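Web Publishing and Communities
Handout 7: Comments, Moderation and Keeping a Small Site Usable

This handout goes with the second session after the September break. Read it before you start the practical, and bring your site login with you. The practical write-up is due on 23rd December.

1. What we mean by moderation

Moderation is any decision about whether something a visitor has written stays on the site, and in what form. It includes deleting a comment, but also holding it back for review, editing out a phone number, closing a thread, or moving a message to a better place. Leaving a comment alone is a decision too, and readers will treat it as one.

On the course site, Malline, every student has a blog with comments switched on. The default setting publishes a comment as soon as it is posted. Change this before you do anything else. Under Settings, then Discussion, choose "Hold first comment from each visitor." Once you have approved one comment from a person, later ones go straight through.

2. Before and after

Pre-moderation means a comment is read before it appears. Post-moderation means it appears first and is read later. Pre-moderation keeps the page clean but slows conversation down, and people who wait a day to see their words often don't come back. Post-moderation keeps things moving, and you will sometimes wake up to a mess.
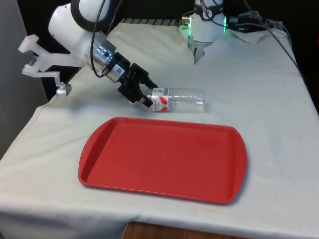
Most small sites end up with a mix of both. Trusted visitors post freely, new ones wait, and anything with several links in it waits whoever wrote it. The number of links is up to you. On Malline it is set to 2, and I suggest leaving it there until you have seen what your own readers post.

3. The Rindbridge archive

Rindbridge was a local discussion board for people in and near the town of that name. We have a copy of one year of its moderation log, with user names removed. It contains more than 700 entries. Each entry gives the time, the action taken, and a short note from the moderator. You will find it in the shared folder as a spreadsheet.

Things to look for in the log:

Entries with no note. There are long stretches of these in the first part of the year.

The same thread appearing again and again. The parking thread is the obvious one, but look at the one on the swimming pool opening hours as well.

Actions that were reversed. A comment is removed, then restored within the hour. Try to work out from the notes what changed the moderator's mind – usually it was a message from another reader.

The board had a rule against "unhelpful posts." It was never defined, and you can see in the log how differently it was applied from one month to the next. Last year's group spent a good part of the seminar on whether the rule should have been dropped.

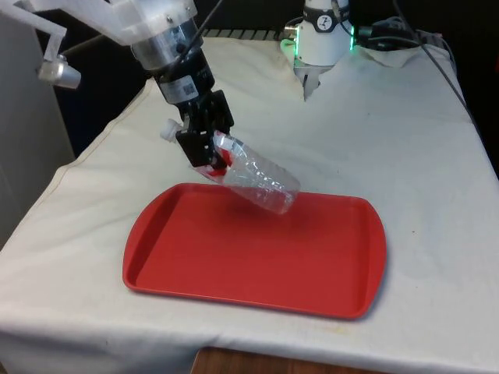
One student objected that a vague rule is still better than a long one, on the grounds that people who want to cause trouble will read a long rule closely and stay just inside it. That is a fair point and you should deal with it in your write-up. A short general rule can work if the moderator gives a reason each time it is used, so that readers learn what it covers. Rindbridge did not do this.

4. Writing a comment policy

Your policy should fit on one screen. Put it where people will see it, which means next to the comment box and not in the footer. Cover at least the following:

What gets removed.
What gets edited, and whether you mark the edit.
How long a new visitor can expect to wait.
How someone can ask about a decision.

Write it in plain words. "We remove personal attacks" is fine. Avoid promising a speed you cannot keep. If you check the queue in the evening, say that you check it in the evening.

You also need to decide what happens to old threads. Malline can close comments automatically after a set number of days. We use 90 on the course pages. Older threads attract few real readers, and they still have to be checked.

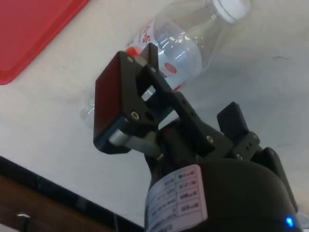
Does a closed thread disappear from the site? It stays where it was, and everything already posted can still be read. Only the comment box is taken away, and you can put it back at any time from the edit page.

Closing a thread in the middle of an argument is a different matter. Do it if you have to, but post a last comment saying that you have closed it and why. A thread that simply stops will start again under some other post.

5. Practical

Work in pairs. Tahiri is the practice board, and it has been loaded with 80 comments waiting in the queue. Drultari is the add-on that sorts the queue by score. Leave it switched off for the first three steps.

Step 1. Agree on a policy with your partner and write it down. Do this before opening the queue.

Step 2. Go through the queue separately. Approve, edit or remove each comment and leave a short note every time.

Step 3. Compare your decisions. Mark the ones where you differ and find the line in your policy that should have settled it – if there isn't one, add it.
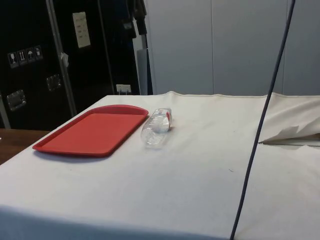
Step 4. Switch on Drultari and reload the queue. Look at the comments it scores highest and check them against your own notes.

Step 5. Export both sets of notes and save them with your policy in your own folder.

6. What to hand in

The policy, first and final versions. Your exported notes. One page on the comments you and your partner disagreed about, with at least one comparison to the Rindbridge log. Screenshots are not needed.

Reading for next time: the Malline help pages on user roles, and the last section of Handout 6 if you missed it.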